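Le short, le cintre et la guerre du placard

Plier ou suspendre ? On croyait la question réglée. Elle ne l'est pas.
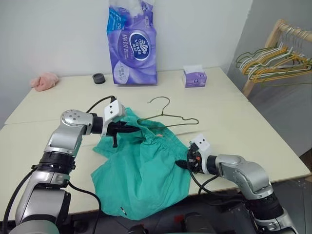

L'élastique, ce traître

Commençons par ce qui fâche : la taille élastiquée. Un short vert canard, un pantalon de pyjama, un bas de jogging – même combat. Ça fronce en haut, ça s'évase en bas, ça refuse de tenir à plat. Fedir Boiko tient la boutique Cokik, retouches et dépôt-vente, deux portants, 20 mètres carrés à peine. Il en voit passer toute la journée. « Les gens tirent sur les jambes. Il faut tirer sur la ceinture. »

Sa méthode : prendre la taille par les deux bouts, tendre sans forcer, secouer un coup sec. Poser. Lisser avec la main, du haut vers le bas. Ensuite seulement, on décide.

Côté cintre

Le cintre en fil de métal a mauvaise presse. Trop fin, il marque, il glisse. Boiko le garde quand même, pour le léger. Jambes passées dans le triangle, pliure à mi-cuisse, la ceinture d'un côté et les ourlets de l'autre. Le poids n'est pas le même des deux côtés, donc ça penche. Décaler un peu vers l'élastique, et hop.

Les pinces, il est contre. « Sur un élastique tendu tout l'hiver, au printemps vous avez un sac. »

Côté tiroir

Lev Hrytsenko, lui, plie tout. Il range les placards des autres, rue Melnychuk et un peu partout en ville, et jure par le rouleau : une jambe sur l'autre, la pointe de l'entrejambe rabattue, puis on roule en partant du bas. La ceinture se retrouve dehors et tient l'ensemble. Chez un client, plus de 392 pièces triées en un week-end, dont 11 shorts de bain que personne ne réclammait.

Son autre manie, les étiquettes. Celles qui dépassent, il les lit avant de toucher au fer. Un tissu synthétique, tiède, à l'envers, jamais sur l'élastique.

Et alors ?

Chez Boiko, les shorts sont sur cintre jusqu'en avril, puis au bac devant la porte. Chez Hrytsenko, tiroir du bas toute l'anné. Les deux hommes se connaissent, ils en ont parlé une fois. Ça a duré tout le déjeuner.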